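Convocatoria: revisión de fallos de agarre en cocina simulada

Dredura busca participantes para revisar registros de un brazo robótico que trabaja en una cocina simulada. En marzo, después de un cambio en el módulo de control, el brazo empezó a cerrar la pinza antes de llegar al objeto. El programa anotaba la tarea como terminada aunque los dedos no hubieran cogido nada. El error pasó las comprobaciones automáticas y afectó a más de 200 episodios del proyecto Shirima.

La tarea de referencia es coger una berenjena colocada sobre un mantel individual, en una encimera donde hay también una tabla de cortar con pan y un plato blanco vacío. La pinza, de dedos negros y largos, aparece cerrada y sin nada entre ellos, lejos todavía de la berenjena.

Qué hará cada participante

Ver los episodios asignados y marcar el momento en que se cierra la pinza. Indicar si había contacto con el objeto. Señalar cualquier trayectoria que en un brazo real supondría un riesgo para una persona situada junto a la encimera – ese apartado lo lee directamente el equipo de seguridad de Prernow, donde está instalado el brazo físico, parado desde que se detectó el fallo.

Requisitos

Español escrito correcto y ordenador con conexión estable. Se valora experiencia en mantenimiento, prevención de riesgos o control de calidad, pero no hace falta saber programar. No pueden participar quienes trabajaron en el módulo afectado.

Condiciones

Seis semanas, a distancia, con horario libre salvo una reunión semanal a las 16:00. La compensación es de 169 euros por semana completa. Hay una sesión de formación previa de dos horas, también pagada. Los registros son confidenciales y no se pueden descargar.

Solicitudes

Desde el formulario de la web de Dredura, con la referencia Pirkitz, hasta finales de noviembre. Adjunte un currículum breve e indique su disponibilidad. Se contestará a todas las solicitudes, también a las no seleccionadas.
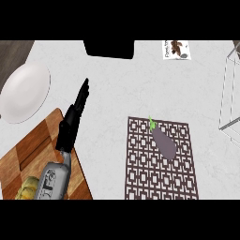

Preguntas sobre la convocatoria

Las dudas sobre pagos o plazos se envían desde el mismo formulario, en el apartado de consultas.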